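Help wanted: somebody to lay the trays at Stimlow

Posted in April, open until I find the right person

Hello! I run Stimlow, a small breakfast and lunch delivery kitchen in Alton, and I'm looking for one more pair of hands for the morning shift. The job is tray laying. We send out breakfast on proper trays to two guesthouses and a handful of offices, everything set out the way it would be if you were sitting down in a nice dining room, and then the trays come back to us and we do it all over again the next day.

I started doing this by myself from my own kitchen, with a stack of secondhand trays and a borrowed van, and I really thought it would stay that size. Then the Dilen guesthouse signed up for the whole year, and Leinonen (the bigger one, up the hill) followed, and last year we laid 2375 trays in our busiest month. I love that number and it also makes me want to lie down.

What you'd be doing

You come in at 5:30 in the morning. I know. The coffee is already on by then and I am not a big talker before six, so it's a gentle start. You wipe down the tables, get the trays out of the rack and begin with the Leinonen order, which always leaves first. Each tray gets a cloth napkin, flatware, a cup and saucer, a small plate, the jam pot and whatever the card says – some guests want two cups, some want no butter, one regular wants her spoon on the left and has wanted it there for years. I cook and fill, you lay and check. The van goes at 6:50.

After that we eat something ourselves, and then the office lunches begin. Those are easier, mostly soup, bread and a piece of fruit. Around eleven the breakfast trays come home and need washing. We wash ours by hand, dry them with a towel and stand them on edge in the rack. They don't go in the dishwasher, ever, please. I lost a whole batch that way in my first winter and I still get cross thinking about it.

You're done by 12:30. Sometimes a little sooner if the van is on time.

Who I'd love to hear from

You don't need any kitchen experience. You do need to like things straight and clean, and to be able to carry a loaded tray across the room without your heart in your mouth (you get better at it, I promise!). You'll be on your feet most of the shift. You should be OK reading order cards in my handwriting, and OK with asking me when you can't. If you've waited tables, set up for weddings, stocked shelves or packed lunches for four kids every day, tell me about it, because that all counts.

Food handler's training is required, but I pay for it and you can do it in your first two weeks on the clock.

The practical stuff

It's five mornings a week, and the pay is $1000 every two weeks before tax. Shoes with a good sole are on you, aprons are on me. You get breakfast and lunch, and you take home leftover bread more often than you'll want to. We close for two weeks in summer, paid. Parking is behind the building, and the 243 bus stops across the street, although the first one gets in a bit late for our start, so ask me about lifts.

How to apply

No résumé needed. Write me a few lines about yourself and drop them in the mailbox at 237 Mill Lane, or come by between one and two in the afternoon, when the kitchen is quiet and I'm doing the orders. If we get along I'll ask you to come in for one paid trial morning, so we can both see how it feels.

A word about the trial morning, then. Laying starts with a bare tray and you learn the order from there: napkin first, flatware next, cup at the top right with the handle turned out. I'll have you practice on a rectangular one with a wood-grain look, set on a white tabletop, and I'll go through it with you twice before you try it alone. Take your time over it. Speed comes in by the second week, and I'd much sooner have a slow tray than one that has to be laid again. Bring a hair tie if you need one, and come hungry!

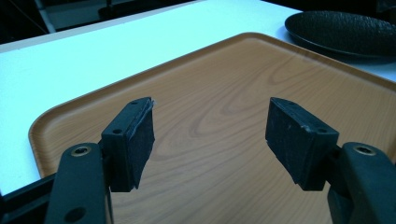
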